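Como arrumar os cabos que andam pelo chão
por Souad Kabbaj

Quando mudei para este apartamento, em outubro, o chão foi a primeira coisa que gostei. É escuro, brilhante, e reflete as luzes do teto. Depois percebi que um chão assim mostra tudo: o pó, as migalhas e sobretudo os cabos brancos. Num chão de madeira clara um cabo branco quase desaparece. No meu, vê-se desde a porta.

Passei uma sexta-feira inteira a resolver o assunto e depois corrigi algumas coisas durante as semanas seguintes. Escrevo os passos pela ordem em que os faria hoje. O português não é a minha primeira língua, por isso peço desculpa se chamo alguma peça pelo nome errado.

O que é preciso

Tiras de velcro, das que se cortam à medida
Clipes adesivos para cabo fino e para cabo grosso
Uma calha de plástico com tampa (a minha é da Flarnent, tem 195 cm e cortei-a em duas partes)
Etiquetas de papel e uma caneta que não sai com o dedo
Uma caixa de cartão vazia
Álcool e um pano que não larga fios

Gastei menos do que esperava. A calha foi a peça mais cara. Não comprei braçadeiras de plástico, daquelas que só abrem com tesoura, e continuo a não recomendar: na segunda vez que tive de abrir uma, cortei também o cabo do candeeiro.

Passo 1. Desligar e levantar tudo

Desligue os aparelhos primeiro, e só depois as fichas da tomada. Ponha todos os cabos soltos em cima da mesa ou da cama. Eu tentei desembaraçar no chão, de joelhos, e perdi muito tempo, porque cada volta que abria passava para debaixo da cadeira.

Para um nó de cabos finos, não puxe pelas pontas. Abra o nó do meio para fora, com os dedos, até ficar largo como uma rede. A ponta mais curta sai quase sozinha, e as outras vêm depois dela.

Passo 2. Separar

Faça três montes: os cabos que ficam sempre ligados, os que se usam de vez em quando, e os que já não servem a nenhum aparelho da casa. O terceiro monte vai para a caixa de cartão. Se passar um mês e ninguém o procurou, leve a caixa a um ponto de recolha de material elétrico. Não deite no lixo comum.

No meu terceiro monte apareceu o carregador de um telefone que vendi há anos.

Passo 3. Pôr etiquetas

Escreva o nome do aparelho nas duas pontas do cabo. Nas duas, mesmo que pareça exagero. A ponta que fica junto à tomada é a que mais engana, porque todas as fichas são parecidas. Eu dobro a etiqueta ao meio, à volta do cabo, como uma bandeira pequena.

Passo 4. Escolher o caminho

Antes de colar qualquer coisa, olhe para o móvel. Uma mesa tem sempre um lado melhor para descer os cabos, em geral a perna mais perto da tomada. A minha tomada está a 70 cm da perna da mesa, e foi este pedaço que me deu mais trabalho, porque é onde se passa para abrir a janela.

O caminho deve seguir a parede. Se for obrigatório atravessar o chão, atravesse a direito, no sítio mais curto, e cubra com a calha. Um cabo na diagonal parece mais rápido mas é nele que o pé prende.

Os cabos finos e os grossos vão separados. O grosso não quer dobrar e empurra os outros para fora do clipe.

Passo 5. Limpar e colar

Limpe com álcool o sítio de cada clipe e deixe secar bem. Num chão brilhante, experimente primeiro num canto escondido, porque há produtos que deixam uma mancha baça. Carregue em cada clipe enquanto conta até 18, devagar, e espere até ao dia seguinte para pôr o cabo. Eu não esperei, e metade caiu durante a noite.

Passo 6. O que sobra do comprimento

O excesso de cabo deve ficar em cima, preso por baixo do tampo ou atrás da perna. Enrole em voltas largas, do tamanho de um prato de sobremesa, e feche com uma tira de velcro sem apertar. Se a mesa tem pernas de metal, não passe o cabo por uma aresta viva.

Não enrole o cabo de um aquecedor ou de outro aparelho forte enquanto está a trabalhar. Pode aquecer demasiado.

Manutenção

Uma vez por semana passo o pano no chão e vejo se algum cabo desceu. Se desceu, aperto a tira. Demora menos do que fazer o chá. 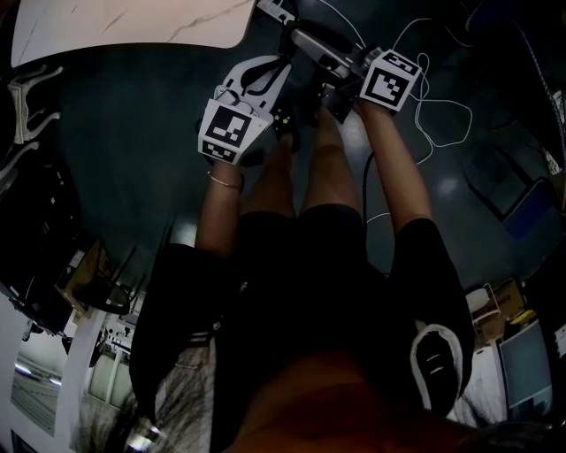
Os cabos finos são os piores de todos para arrumar, e aconselho a começar por eles. Um cabo grosso fica mais ou menos onde o deixamos, mas o fino faz voltas e agarra-se ao vizinho. Os brancos à direita, enrolados uns nos outros sobre o chão escuro, pedem o passo 1 completo: levantar, abrir do meio para fora e só depois pensar em clipes. O cabo escuro e mais grosso, no canto de cima, pode ser tratado no fim, com um clipe do tamanho dele. Para quem tem uma mesa de tampo branco com veios, como a da esquerda, eu escolhia velcro branco por baixo do tampo e preto junto ao chão.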